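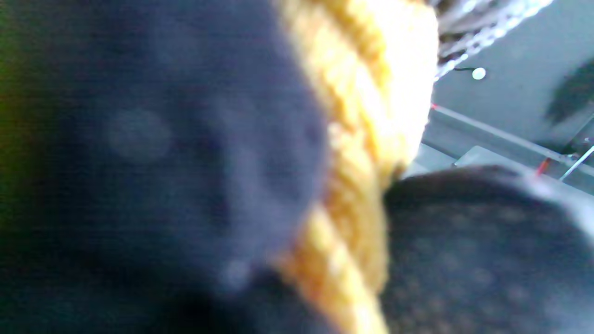
Narden Knitters: the winter table

The Narden group met through the colder months to clear out its wool cupboard and turn what was left into things people could wear. Most of the yarn had been given to us in bags with no labels, so the patterns had to be simple and the colours had to be whatever came out. This page covers the knitting from those months, with notes on how the pieces were put together and what became of the yarn afterwards.

The close view on this page shows a yellow-orange knitted band against dark navy. The ribbing is chunky and the loops of yarn are easy to pick out.

About the yarn

The cupboard held 60 balls when we emptied it, plus a good many part balls and a carrier bag of ends too short to be worth winding. We sorted by thickness first and colour second. Sorting by colour first had been tried the year before and it led to a lot of hats with one loose half.

Navy was the most common shade by a long way. Mustard and gold came next, mainly from one donation, and there was a smaller amount of grey and brown. The greens went to the blanket group at Ririer, who had asked for them.

Two of the thicker yarns had no band and nobody could say what they were made of. We knitted a small square of each, washed it at 40 degrees and measured it again. One shrank badly and was put aside for felting. The other kept its shape and went into the general pile.

Ribbing

The group used a 2 by 2 rib for nearly all the edges. It is easy to keep count of while talking and it grips well enough on a hat or a cuff. Reinaldo Figueiredo wrote out the instructions for beginners and they are repeated below, as several people have asked for them.

Cast on a multiple of four stitches. Knit two, purl two to the end of the row. On the next row, knit the stitches that look like knit stitches and purl the ones that look like purl. Carry on until the band is as deep as you want it, then change to the main colour on a knit row. If you are working in thick yarn, go down a needle size for the rib and back up again afterwards.

Changing colour on a purl row leaves a line of broken dots on the right side. Some people like this. If you don't, unpick back to the last knit row and change there.

Finishing

Ends were woven in on the wrong side for at least five centimetres and trimmed after the first wash. Trimming before the wash is quicker, but the ends tend to work their way out again.

Pieces were dried flat on towels in the back room – the radiators there are too hot for wool. Anything with a thick rib was left for a second day.

Looking after knitted things

Wash by hand in cool water with a little wool wash. Press the water out and don't wring. Dark navy may give off some dye the first few times, so wash it separately from yellow and cream. Store folded, as hangers pull the shoulders out of jumpers and stretch the edges.

Spare yarn

There is still some navy left and a little of the mustard. It is in the lower drawer, sorted by thickness, and members can help themselves. Please leave the bag marked Stasiv, as that has been promised to someone for a cardigan.

The group meets on Sunday afternoons. Bring your own needles if you have them. There are spare pairs in the tin, mostly in the larger sizes.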